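**Pantry moths back for the second time, do I have to throw out everything?**

### mylene_s

Moved to Stumham in the spring and I've had small brown moths in the kitchen since June. I found webbing in a bag of walnuts, tossed it, vacuumed, and had a few quiet weeks. Now they're back. I see one or two every evening near the ceiling, and this morning there was a larva on the lid of the oatmeal.

Dry goods are in the cabinets and some of it sits out on the counter. I don't have a separate pantry. Layout for reference:
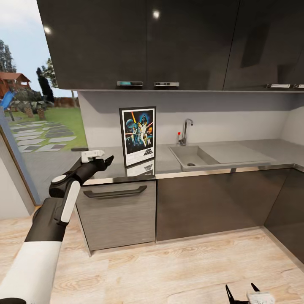

*Kitchen, counter along the back wall, light wood floor*

What I have: flour (white and rye), rice, oatmeal, lentils, pasta, cornmeal, dried chilies, tea, birdseed, a big bag of dog food. Most of it is in the original packaging with a clip on it. Do I throw out everything or only the bags where I see something? The rye flour is expensive and I'd like to keep it.

### hpugh40

Birdseed. Check it first, it's almost always the birdseed or the dog food. They come in from the store with eggs already in them. Put the bag outside today, before you do anything else.

For the rest, throw out anything with webbing or clumps. Anything that looks clean goes in the freezer for a week and then into a jar with a real seal. Clips do nothing. The larvae chew through thin plastic and they can get through cardboard too.

### Lorena N

I'd throw out all the open grain products and not bother freezing. I tried saving things the first time and had moths for another 11 months. Flour is cheap compared to doing this twice.

Also check the chilies. Mine were in there.

### hpugh40

Freezing works if the freezer is cold enough and you leave the bag in long enough. Big bags take a couple of days to get cold in the middle, so people pull them out too soon. Split them up first. I wouldn't throw out unopened rice.

### Lorena N

I had the freezer at the right setting and left the bags in for a week. Maybe the moths were coming from somewhere else by then, I can't say. I still wouldn't do it again.

### reto_eder

You're both assuming it's only the food. The larvae leave the food to pupate. They go into shelf pin holes, the gap where the back panel meets the bottom, under shelf liner, behind door hinges, and up where the wall meets the ceiling. If you only deal with the bags, the next generation is already in the cabinet.

What I did:

1. Emptied one cabinet at a time.
2. Vacuumed every seam with the crevice tool, including the undersides of the shelves.
3. Wiped with hot water and dish soap, then let it dry with the doors open.
4. Emptied the vacuum into the outside trash right away.
5. Put one pheromone trap in the room, away from the food. I used Lanz. They only catch males, so use them to tell whether you still have a problem and don't expect them to fix it.

Pull up any liner and throw it out. Do you have liner in there, Mylene? And what are the corners like?

### mylene_s

No liner. Dog food was fine but the birdseed had webbing all through it, so hpugh40 was right. It's outside now.

I'm going through the cabinets starting from the left. The bottom panels are light wood grain. The back corners are the part I can't reach well with the vacuum, so I'm using an old toothbrush and a damp cloth on those. Is it worth running caulk along the seam? 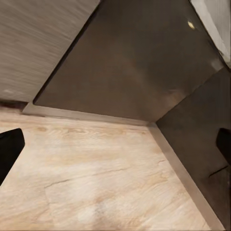 ### reto_eder

Caulk is fine if the seam is open enough to fit the edge of a business card. Use clear or paintable, a thin bead, and let it cure before food goes back. If the joint is tight, leave it alone. Do the shelf pin holes too. You can get plastic plugs for the ones you don't use.

### andri_l

Some people put bay leaves in the cabinets. My mother always has and she's never had moths.

### hpugh40

I had bay leaves and moths at the same time. There was a cocoon on one of the leaves.

### Lorena N

Same with lavender.

### andri_l

OK, it's harmless anyway. What about vinegar for the wipe down?

### reto_eder

Soap is enough. Go easy on vinegar if you have stone counters.

### mylene_s

Thanks, all. I threw out the white flour, cornmeal and chilies. Rye, rice and lentils are in the freezer in small bags. I ordered Baletti jars with the rubber gasket in the 2 liter size. Birdseed is going to live in a metal can in the shed.

I'll put the trap up tonight and post the catch in a few weeks.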